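Storing Sweets, Biscuits and Dried Fruit
Skaltiver Household Advice Service
Leaflet 38, revised 22 Jun 2018

Small treats keep best when each kind has a container of its own. Residents of Parnon and Rudix regularly ask this service which containers to use. Clear plastic is recommended, as the contents may be checked without opening the lid.

Choosing a container

Select a jar with a mouth wide enough to admit the hand. Larger pieces of dried fruit should be placed in it singly and should not be pressed down. Small pieces may go into a small pot with its own lid. Set out all jars and lids on the worktop before beginning, and keep cakes and biscuits on a tray until their turn comes.

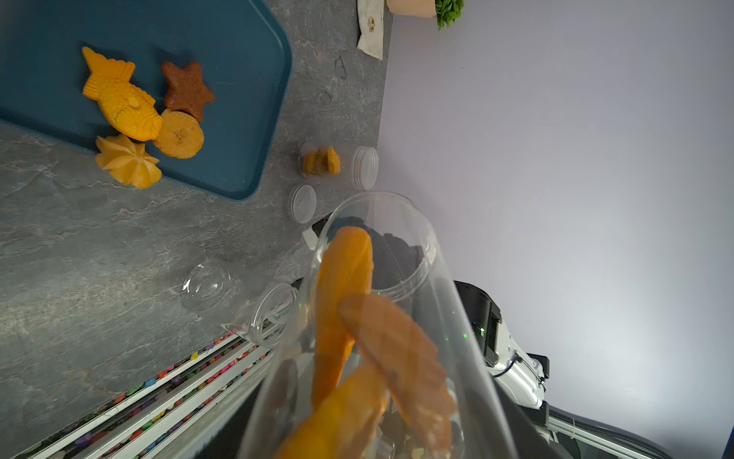 Washing and drying

Wash jars and lids in warm water with a little washing-up liquid. Rinse well and leave upside down on a clean cloth overnight. Threaded rims hold water and should be wiped separately.

Keeping foods apart

Soft cakes must not share a jar with crisp biscuits, which will soften within 2 days. Boiled sweets should be kept away from both. Label each lid with the date of filling.

Further leaflets

Leaflet 39 deals with flour and pulses. Printed copies may be requested from the Skaltiver office until the end of October.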